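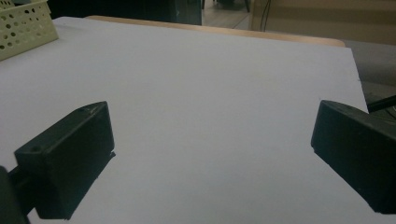 Opened by Čestmír Baláž, Nalov site. Assigned to: Bernd Reinholz. Status: waiting for reply

Subject: rule 10 of the handling checklist, start position

Hello Bernd,
in December we got the new checklist from Bruravness. Rule 10 says that every take must start with the fingers open and nothing between the tips. We follow this, but the checker still rejects 3 takes from one shift with the message "start state unclear". I restarted the checker 2 times, same result.

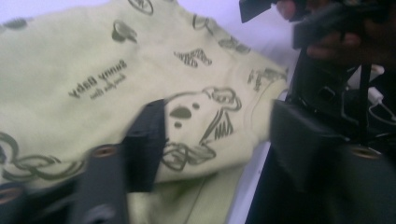 My question is also about rule 26, pressing on soft goods. The rule tells us to keep the finger pad flat and not to push through to the table, but it was written for boxes. With baby clothes like the pale green "Sunny Baby" one, the fabric lies in folds, and the pad comes down on some folds before others. Is this still "flat contact"? Two operators gave me two different answers – I would like to have one.

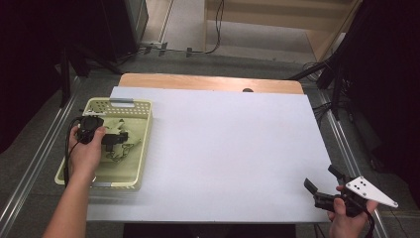

Until you answer, I ask everybody to mark such takes with "R26" and not delete them.

Reply, Bernd Reinholz, 14:10
Please send me the checker log of the rejected takes. For rule 26, folds are allowed. I will ask Kuruc to change the wording.

Čestmír Baláž, 15:35
Log attached. Please leave the ticket open – the new wording must also go to Zatex.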